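Drurnia Hands: the calibration routine and the table kit
Version 5, updated February

Hello, and thanks for looking at the Drurnia page! I'm the one who looks after the calibration side of things at our little lab in Plestham, so if your hand tracking drifts, I'm probably the person you'll end up emailing. Drurnia Hands is the software and bits of kit we use to turn head-camera recordings of people's hands into something a robot arm can learn from. It started as a research method and people kept asking to buy it, so now it's a product too.
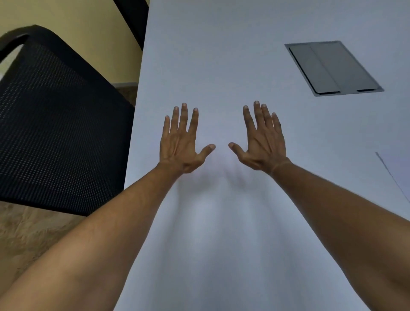
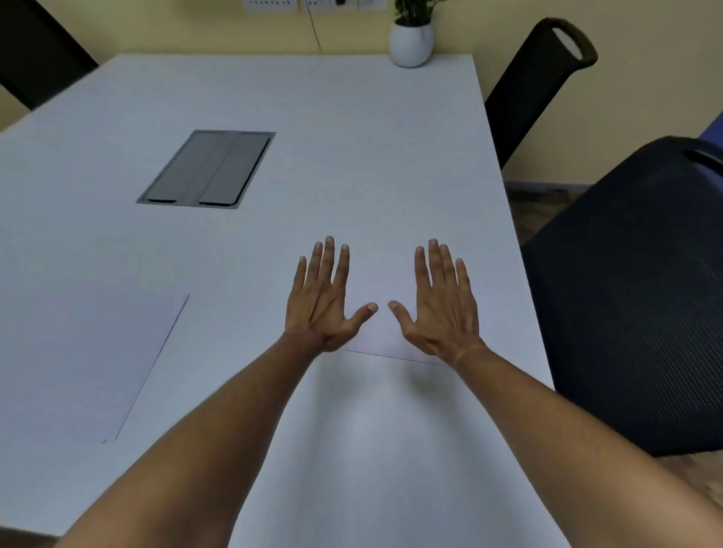
The routine we use is called the spread pose, and every recording session starts with it. You hold both hands over the table, palms down, fingers apart, thumbs pointing in towards each other, and you keep still until the beep. Then you turn to a different side of the table and do it again. We used to ask for a fist, then a point, then a flat hand, and the fitting software would get in a terrible muddle over which knuckle was which (I lost most of a winter to that). With the fingers fanned and a small gap between the thumbs, it can find all the joints in one go and work out how long each finger is. Bare wrists help too, so do take your watch off.

Hover, please, don't press! I can't say this enough. When a hand is pushed flat the fingertips bend back a bit, and the software takes that as the natural shape of your finger. Everything you record afterwards comes out slightly too straight, and a gripper trained on it will close a touch late. A relaxed hover gives us the proper curve, and the soft shadow on the table gives the height estimate something extra to work with.

What we found when we tested it

My colleague Vasilis Bošković ran the comparison, and he was much stricter than I'd have been. He had 101 people do both the old three-pose routine and the new one, then everybody did the same peg sorting task. Average fingertip error with the old routine was 9 millimetres. With the spread pose it came down to 5. That doesn't sound like a lot until you watch an arm try to pick up a washer, and then you really do notice.

The thing I was wrong about was the table. I was sure a plain white top would be hopeless, with so little on it for the cameras to latch on to, and I'd already had a lovely speckled mat printed. Vasilis tried both and the plain top did just as well, as long as something fixed was in view. A cable port is great for this, with its nice straight edges. The mats are still in a cupboard if anyone would like one.

Where it still struggles: long sleeves pulled down over the hand, very glossy tables, and low sun through a window late in the afternoon. Gloves work if they're thin. Rings are mostly fine, though a big stone will sometimes get read as a knuckle, and the preview then looks rather alarming. Just take it off and go again.

What's in the box

Head mount with adjustable strap
Two cameras, already matched to each other
USB lead, 5 metres
Corner markers for the table (peel-off, they don't leave a mark)
Printed card showing the spread pose
Licence for Drurnia Hands on one computer

You'll need your own table and a reasonably modern laptop. The robot side works with the Georgiou arm straight away. For other arms there's a plain text export, and I'm happy to help you get it in, just send me the joint list.

Price and ordering

The full kit is £400, and the software without the cameras is free for teaching. We post from Plestham and it normally goes out the next working day. If you're near Ulerville you can collect from our workshop there and try the routine before you pay, which I'd recommend if you've got unusually large or small hands, as the head strap angle may want changing.

Upgrading from version 4? Please redo your calibration for every person. The old files will open without complaint but the thumb joint is stored the other way round, and your robot will do something very odd with a mug.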